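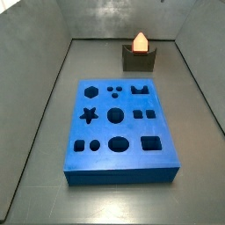
Blue shape board, nine patterns.

July 6, 2019

Wet again. Third week of it, gutters on the north side spilling over and I still havent got the ladder out. Back is bad. Tomorrow maybe.

Power bill came. $525. Winter quarter and the heater going in the back room all of May, so fair enough, but still. Rang Sturnon to ask about the cheaper plan and sat on hold through the same bit of piano for most of a load of washing. They'll "look into it". Wrote the reference number on the back of a servo receipt and have now lost the receipt.

Drove out to Urkuven after lunch to look at the second-hand ute. Long drive for not much. Ad said tidy. Rust under both doors, tray bent, smell of wet dog right through. He wanted more than $2577, wouldn't budge. I said I'd think about it. Won't. Stopped at the bakery on the way home, pie and a vanilla slice, ate both in the car with the wipers going. Best part of the day.

Roads bad past Stevens, water across the dip where it always is. Went through slow. Radio said the Pruvero turnoff was shut, so good thing I didnt try the short way.

Veg patch is a bog. Broad beans have gone sideways, silverbeet is fine, silverbeet is always fine. Something has been at the peas. Possum or rat, can't tell. Put the old wire back round them in the drizzle, cut my thumb, said a few words. Lemon tree has more fruit than I know what to do with. Must make cordial. Need citric acid, sugar, clean bottles. Check teh shed for bottles.

Soup for tea, pumpkin, the last of the big one. Too much nutmeg. Froze two tubs.

Book: up to page 137 and the detective has only just got off the train. Giving it another night.

To do, before I forget
gutters
library books back (overdue!!)
rego papers
ring Sturnon again, find that receipt first
bin night, it's recycling this week
chook feed, nearly out

Rain easing a bit now. Frogs going mad down by the tank. Hot water bottle, bed.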